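골목 하나로 한 학기를 버틴 이야기
생활공간 조사 수업 기말 보고서

먼저 고백하자면 저는 원래 시장을 조사하고 싶었어요. 사람도 많고 물건도 많고, 인터뷰만 해도 분량이 금방 찰 것 같았거든요. 그런데 조를 짜고 보니 우리 조는 세 명뿐이었고(저, 야우 크포도, 야우 오포리, 네, 이름이 같은 야우가 둘입니다) 셋 다 시장 갈 시간이 안 맞았습니다. 그래서 크포도가 자기 하숙집 옆 골목을 하자고 했어요. 처음엔 속으로 '골목에 뭐가 있다고?' 했는데, 결국 보고서 분량을 줄이느라 고생한 건 우리 조였습니다.

1. 왜 이 골목인가

우리가 고른 골목은 건물 두 채 사이에 난 좁은 길이에요. 끝에는 어두운색 철문이 있고요. 동네 사람들은 이 길을 그냥 '바르나크 옆길'이라고 부릅니다. 예전에 Barnach라는 인쇄소가 있어서 그렇다는데, 인쇄소는 오래전에 이사 갔고 이름만 남았대요. 지도 앱에는 길 이름이 안 나옵니다. 택배 기사님들이 전화로 "어디로 들어가요?" 하고 물으면 다들 "바르나크 옆이요" 한다는데, 처음 오시는 분은 당연히 모르시겠죠.

조사 질문은 세 번쯤 바뀌었어요. 맨 처음 제출한 계획서에는 '도시 틈새 공간의 사회적 의미'라고 거창하게 썼는데, 교수님이 빨간 펜으로 "그래서 뭘 볼 건가요?"라고만 적어 주셨어요. 한참 고민하다가 이렇게 정했습니다. 이 골목은 누가, 언제, 무엇 때문에 지나가는가? 그리고 벽과 바닥은 지금 어떤 상태인가? 쓰고 나니 훨씬 숨통이 트이더라고요!

2. 어떻게 조사했나

2월부터 시작했습니다. 관찰은 모두 28번 했고, 한 번에 한 시간씩 앉아 있었어요. 시간대는 아침, 점심, 오후, 저녁으로 4개를 나눴습니다. 관찰지는 오포리가 만들었는데 첫 버전은 칸이 너무 많아서 한 사람 적는 동안 두 사람이 지나가 버렸어요. 그래서 칸을 확 줄였습니다. 방향, 혼자인지 여럿인지, 손에 든 것, 멈췄는지 안 멈췄는지. 이 정도면 손이 따라갑니다.

이렇게 해서 기록한 통행은 다 합쳐 1,583건입니다. 같은 사람이 하루에 여러 번 지나가도 매번 한 건으로 쳤으니까 사람 수는 아니에요. 이 부분은 중간발표 때 질문을 받아서 여기 분명히 적어 둡니다.

바닥과 벽은 따로 걸어 다니면서 봤어요. 줄자로 재고, 메모하고, 모눈종이에 옮겼습니다. 축척은 1:100으로 했고요. 모눈종이는 학교 앞 Cesten 문구점에서 샀는데 한 묶음이 생각보다 두꺼워서 아직도 많이 남았습니다. 필요하신 조 있으면 말씀하세요.

3. 벽과 바닥

바닥은 회색과 베이지 중간쯤 되는 색인데 먼지가 앉아 있고, 재질을 두고 우리끼리 의견이 갈렸어요. 크포도는 콘크리트라고 했고 저는 아스팔트 같다고 했고, 결국 도면에는 '포장면'이라고만 썼습니다. 표면은 매끈한 편이고 얼룩이랑 긁힌 자국이 희미하게 남아 있어요. 주차선이나 화살표 같은 표시는 하나도 없습니다. 입구 쪽에서 철문을 보고 서면 길이 완만하게 올라가는 느낌이고, 양쪽 벽에 가까워질수록 바닥색이 어두워집니다.
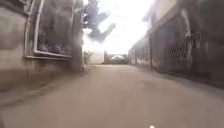
제가 제일 오래 들여다본 건 왼쪽 건물 벽이에요. 옅은 회색 콘크리트 벽인데 물 얼룩하고 때가 줄줄이 내려와 있고, 군데군데 색이 바랬습니다. 벽 맨 아래는 때가 더 짙게 띠처럼 이어지고, 바닥과 만나는 자리가 얕은 도랑처럼 되어 있어요. 저는 처음에 이걸 그냥 '지저분한 벽'이라고 적었다가 지웠습니다. 수업에서 배운 대로 판단 말고 본 것을 적자고 했는데, 막상 해 보면 진짜 어렵습니다. 관찰 노트 앞쪽 절반은 거의 제 감상문이에요(부록에 안 넣은 이유입니다).

창문은 벽 위쪽에 크게 나 있고 창틀이 하얗고 두툼해요. 그 아래로 하얀 창턱이 좁게 튀어나와 있고요. 안쪽은 어둡고 얼룩덜룩해서 바깥에서는 잘 구분이 안 됐습니다. 오포리는 화초라고 했고 저는 잡동사니라고 했는데, 남의 집 창을 계속 들여다볼 수는 없으니 '확인 못 함'으로 남겼어요.

안쪽으로 더 들어가면 왼쪽 건물 벽이 한 번 물러나는 데가 있는데, 그 벽 아래에 연두색 잎이 난 풀이 한 무더기 있습니다. 크포도가 이 풀을 정말 좋아해서 관찰지 여백마다 그려 놨어요. 머리 위로는 나뭇가지가 걸쳐 있고요. 건물이랑 포장면뿐인 길이라고 생각했는데 도면에 초록색 색연필을 꽤 썼습니다.

4. 사람들은 어떻게 지나갔나

가장 붐빈 시간은 아침이었습니다. 대부분 혼자였고, 멈추지 않고 지나갔어요. 점심때는 Baidoo 식당으로 가는 사람들이 둘씩 셋씩 몰려서 들어왔습니다. 큰길로 돌아가는 것보다 빠르다는 걸 다들 아는 거죠. 길이 좁으니까 마주 오는 사람이 있으면 한쪽이 벽에 붙어 서는데, 관찰지에는 이런 순간이 다 '멈춤'으로 적혀 있어요. 비켜 주느라 멈춘 것과 쉬려고 멈춘 것을 나눴어야 했는데 칸을 줄이면서 같이 사라졌습니다. 제일 아쉬운 부분입니다.

저녁에는 수가 확 줄어드는 대신 머무는 사람이 생겼어요. 통화하는 분도 있었고, 장바구니를 내려놓고 손을 바꿔 드는 분도 있었습니다. 일요일 오후에는 동네 꼬마가 공을 차면서 왕복했는데, 한 시간 동안 혼자서 기록을 엄청 늘려 줬어요. 이걸 통계에 넣느냐 마느냐로 셋이 꽤 진지하게 싸웠고, 결국 넣었습니다. 지나간 건 지나간 거니까요!

인터뷰는 여섯 분께 부탁드렸고 모두 짧게 응해 주셨습니다. 가장 많이 나온 말은 "그냥 가까워서"였고, 그다음이 밤에 어둡다는 얘기였어요. 한 어르신은 인쇄소가 있던 시절엔 종이 냄새가 길까지 났다고 하셨는데, 이 얘기를 듣고 나서 저는 지나갈 때마다 괜히 코를 킁킁거리게 됐습니다.

5. 잘 안 된 것들

녹음은 실패가 많았어요. 크포도 것인 Clikon 녹음기를 빌려 썼는데 제가 버튼을 덜 눌러서 인터뷰 두 건이 통째로 없습니다. 그 두 건은 그날 저녁에 기억나는 대로 적은 메모로 대신했고, 본문에서 직접 인용하지 않았습니다.

도면도 한 번 다시 그렸어요. 철문까지의 길이를 두 번 쟀는데 값이 달랐거든요. 줄자 중간이 꼬여 있었던 것 같아요. 다시 재서 맞는 값으로 고쳤고, 첫 도면은 제 책상 서랍에 있습니다.

그리고 비 오는 날 관찰이 한 번도 없습니다. 벽 아래 얕은 도랑으로 물이 어떻게 내려가는지 보고 싶었는데, 비 오는 날마다 셋 중 누군가는 시험이었어요. 벽의 물 얼룩이 어디서부터 내려오는지도 그래서 답을 못 냈습니다.

6. 역할 분담

관찰지 설계와 통행 집계는 야우 오포리, 도면과 식물 그림은 야우 크포도, 인터뷰와 보고서 글은 제가 맡았습니다. 관찰은 셋이 나눠서 했고 저녁 시간대는 둘씩 짝을 지어 나갔어요. 집계표와 1:100 도면은 부록에 있고, 풀 그림은 도면 뒷면에 붙였습니다. 크포도가 꼭 넣어 달라고 했습니다.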